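Speaker notes, wipe-down station fault talk
Isla Aitken, Lekesstead site. Slot is short, keep moving, don't read the slides out.

Slide 1. Title. Say hi, thank Magnus for the room. Phones off pls. Mention this is the brush and dustpan job on the mat, two arms, a bin at each end. Most of them will have seen it running.

Slide 2. The work.

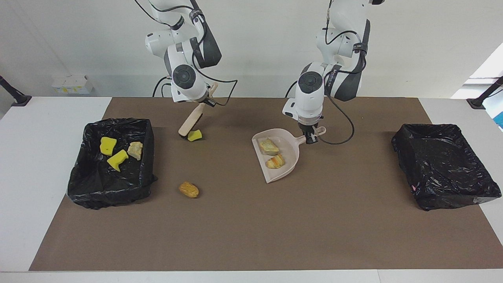
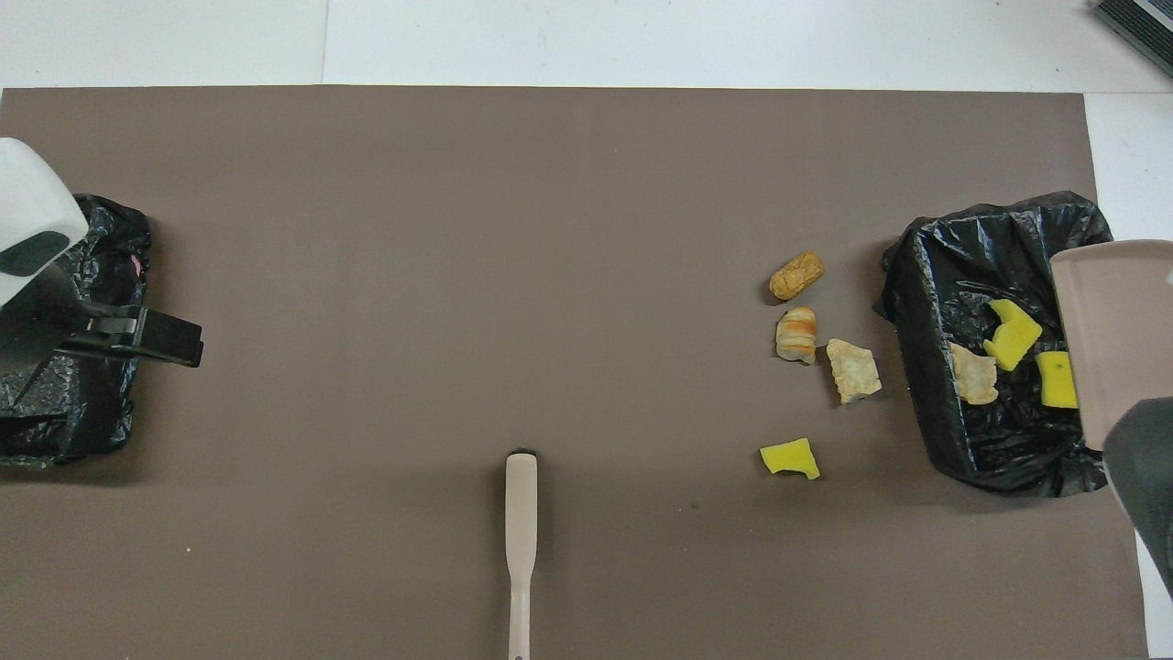 Slide 3. What went wrong. Go slow here, it's the only slide that matters.

Left arm holds the pan, right arm holds the brush. Sweep, lift, tip, back to start. On the fault run the left gripper let go of the pan on the lift. Pan dropped, tipped on its edge, crumbs back over the mat. Annoying but fine so far. The bad bit came next. Controller still thought it was holding the pan. Went through the whole tip move with nothing in the fingers and then came down for the next sweep. Fingers straight into the pan on the table. Arm pushed for a bit before the force limit tripped.

Keir was standing at the front with his hand out to grab the pan. He'd seen it fall, figured the run was over. Arm hadn't stopped. He pulled back in time, no contact, no injury. Say that early so they stop worrying. Then say it was still a near miss and we wrote it up as one.

(Ask Keir beforehand if he's ok with his name being used. He said yes last time but ask agian.)

Slide 4. Why the grip went.

Short version: pan handle is smooth plastic, fingers are flat. Lift puts all the twist on the handle. We'd been closing to a set width and calling that a grip. If the handle sits a bit crooked the width still reads right and there's hardly any force on it.

Shona pulled the logs. Fault was cycle 1181 on that set of finger pads. Grip force had been sagging for a while before that, you can see it on the plot once you know where to look. We didn't have an alarm on it. Own this one, it was my call to leave it off, I thought it'd be too noisy.

If somebody asks about the brush: never dropped it. Different handle, wood, and the load's mostly straight down. Don't get dragged into a brush conversation.

Slide 5. Why it didn't stop.

Two things.

First, no check after the lift. Program asked "did the gripper close" at the start of the cycle and never asked again. Murkora (our supervisor software, for the visitors) was happy as long as every joint got where it was told to go. Every joint did.

Second, the light. Beacon stays green in a running cycle whether or not there's a tool in hand. So from the front of the table a dropped pan looks like a finished run. Keir did what any of us would've done. I've done it myself with a dropped brush on the old rig, tell that story only if there's time.

Slide 6. What we changed.

Force check after the grip, after the lift and before the tip. Any one fails, both arms hold and the beacon goes amber. Both arms, not just the one that dropped it. Had an argument with Blandine over this, she wanted the good arm to park itself. I don't want anything moving when someone's about to reach in. She came round. Mostly.

Rubber sleeve on the pan handle. Cheap, works, looks terrible.

Pads get swapped on a schedule now. Shona has the sheet.

Rule for people: no hands past the table edge unless the stop is pressed. Pressed, not "it looks stopped". Repeat this one, look at the Devadiga lot when you say it, they're getting the same setup in April.

Slide 7. Since then.

1866 cycles with the new checks. 2 holds. Both real, both slipping on the lift, pan still in the fingers when it stopped. Nobody near the table either time. Don't oversell, it's one table and one kind of mess. Magnus will ask about false alarms, answer is none so far but the threshhold is pretty loose.

Slide 8. Still open.

- pan landing on its edge, can't recover by itself, needs a person every time
- small crumbs under the lip of the pan, separate problem, skip unless asked
- is the force limit too high? I think so. Prutden want it left alone till they've done their own test. Be polite
- beacon colours, half the room will have opinions, cap it at one question

Slide 9. Questions. Near miss form is on the shared drive, Keir's write-up is in there with it and it's better than my slides. Water jug is usually empty so bring a bottle.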